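Storage limits at the Dewan toy library

From May, the Dewan branch will lend play sets by shelf volume instead of by piece count. The old rule capped a loan at 61 pieces, which penalized sets made of many small parts. Under the new rule, a standard loan fills one 315 mm bin. Oversize sets need two bins and count as two loans.

Kitchen sets are affected most. Pans, colanders and bowls should be nested before the lid goes on.

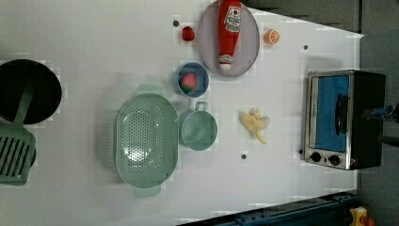
Return labels

Labels printed at Clenach before December 30, 2025 will still scan. Replacements are 180 mm wide and go on the short side of the bin, below the handle. Send damaged labels to Kavinda Bepari at the Sistotholm desk with the bin number written on the back.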